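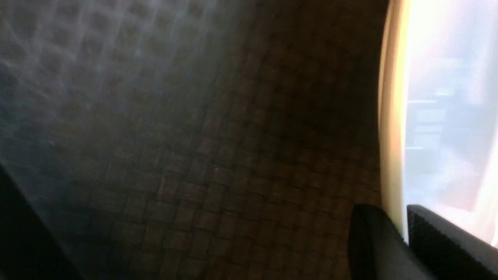

Session 7: Sorting and storing tableware

Notes for the evening group, Introduction to Running a Shared Kitchen
Tutor: Hina Marwat

Welcome back, everyone. Last time we spent so long on tea towels (my fault, I do get carried away) that we never reached the part of the course many of you signed up for, so we begin with it now. These notes cover what I say at the front, plus a few extras that Geert Aerts passed on from his years in the canteen at Van Leeuwen. Keep them with your other handouts, as we come back to them in Session 10.

1. Start with the container

Most people buy their boxes last and then try to make everything fit. Please do it the other way about! Put your hand inside a container before you choose it and feel the wall. A woven or textured surface is lovely to look at and very forgiving of knocks, but crumbs and dust settle into the little grooves and you will need a soft brush to get them out again. I keep textured ones for napkins, bread and cloths. Smooth plastic wipes clean in a moment, so plates, bowls and anything that goes near a mouth should live in that.

Rounded or square? Rounded ones are kinder to the hands and easier to clean at the bottom. Square ones sit snugly side by side on a shelf. Have a mixture if you have the room.

2. One kind of thing, one home

Our usual layout has crockery in one large bin, spoons in a second and chopsticks in a third. Plates are stacked with plates and bowls nested with bowls, and both can share the big bin so long as the piles are kept apart. Nadiia Hnatiuk asked last term whether bowls could sit on top of the plates to save space. They can, for a short while, but then whoever wants a plate has to lift the lot, and by the middle of a busy supper you will have bowls all over the worktop.

Put the heaviest bin nearest to the person laying the table. It sounds a small thing – your back will notice it by the end of the evening.
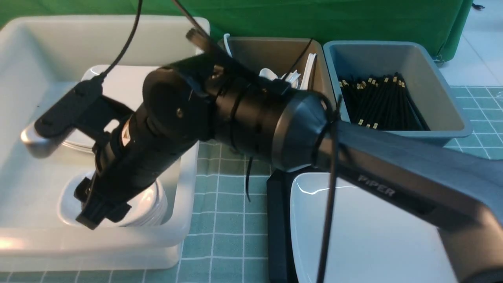
Spoons are the awkward ones, as they never lie the same way twice. Don't spend your evening lining them up. A deep bin with sloping sides will hold a good jumble of them, and the handles that stick up are easy enough to catch hold of. Chopsticks are much better behaved. Stand them on end, all the same way up, and fill the bin fairly full so that they hold one another upright. A half-empty bin of chopsticks will lean and slither about every time somebody takes a pair.

3. Putting things back

Everything must be properly dry before it goes away, and this matters most with nested bowls, where a drop of water can sit for days. Stack slowly, with both hands, and stop before the pile begins to wobble.

Before next time

Look through one cupboard or drawer at home and write down what lives in it and who reaches for it most. Half a page is plenty. Ward Van Rooij has kindly offered to collect them at the door.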